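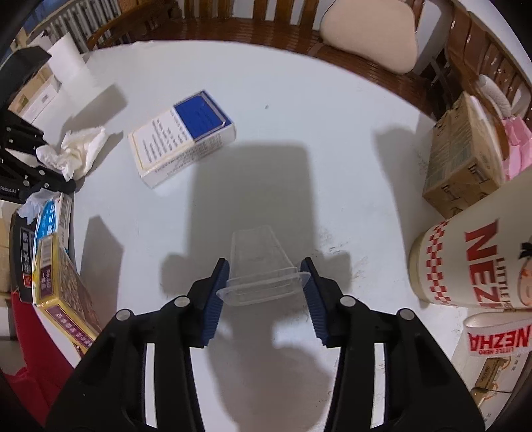

Uma leitora do Prado escreveu-nos a dizer que leu o primeiro caderno de pé, na paragem, e deixou passar dois autocarros. Queria saber se a assinatura traz sempre autoras que não conhece. Quase sempre, sim!

Cadernos Lernasside – assinatura de leitura

Coleção de contos, cartas e ensaios escritos por mulheres, em cadernos cosidos à mão
Edição: Gornow
Ref. 362

Os Cadernos Lernasside nasceram de uma teimosia nossa: há textos magníficos que saíram uma vez numa revista, foram lidos por meia dúzia de pessoas e ficaram por lá. Andamos atrás deles há anos (em arquivos, em caixas de alfarrabista, em números soltos de suplementos que já fecharam) e agora voltam a circular num formato que cabe no bolso do casaco.

Cada assinatura inclui 5 cadernos, enviados de dois em dois meses. O primeiro segue na semana da encomenda, os outros saem sempre a um sábado. Quem assina em dezembro recebe também o índice da série anterior, com notas de leitura que dão vontade de ir comprar tudo outra vez.

O que vem nesta série

Caderno 1: contos de fábrica e de oficina, com três narradoras que falam ao mesmo tempo
Caderno 2: cartas de viagem, quase todas escritas em comboios
Caderno 3: Grona, novela curta em tradução inédita, o nosso preferido (discutimos o título até à véspera da impressão)
Caderno 4: ensaios sobre ler em voz alta e sobre quem era autorizada a fazê-lo
Caderno 5: poesia e prosa breve, com os originais na página da esquerda

Características

Formato: 10 x 16 cm
Páginas no conjunto: 362
Papel: creme, sem brilho, ótimo para sublinhar a lápis
Encadernação: cosida com linha, abre bem sem partir a lombada
Língua: português, exceto os originais do caderno 5
Textos na série: 113, contando cada carta e cada poema

A novela Grona merece uma palavra à parte. Começa com uma mulher que herda uma biblioteca e não tem onde a pôr, e a partir daí vai distribuindo os livros pela aldeia, casa a casa, com uma lista que se vai enganando. É divertida, é triste, e a tradução apanha muito bem o tom seco das conversas. Já a relemos mais vezes do que seria razoável.

Grupos de leitura

Para grupos a partir de 10 pessoas, enviamos todos os cadernos num só volume postal e juntamos um guião com perguntas para cada sessão. O guião também funciona em escolas e bibliotecas. Basta indicar o nome do grupo no campo de observações.

Envio e trocas

Portes incluídos para Portugal continental e ilhas. Se um caderno chegar amachucado, escreva-nos e mandamos outro; o primeiro pode ficar para oferecer. A morada de entrega pode ser alterada até à véspera de cada envio.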